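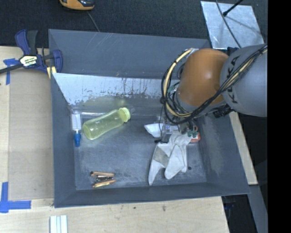

Item 2 – grey bin, white fabric glove and yellow-green bottle on the bin floor.

Wurncombe Stores and Sorting, minutes, Feb 4, 2020

1. Previous minutes accepted. Bin labels for Prostton carried over.

2. Mixed bins. Gloves and bottles to be logged under separate stock codes. Floor wear noted – bin stays in service, recheck in August.

3. Stock. 372 fabric gloves on hand, 33 written off. Hattar order stands at 648.

4. Colour coding for Vavovitz deferred.

Action: stores to reissue code sheet.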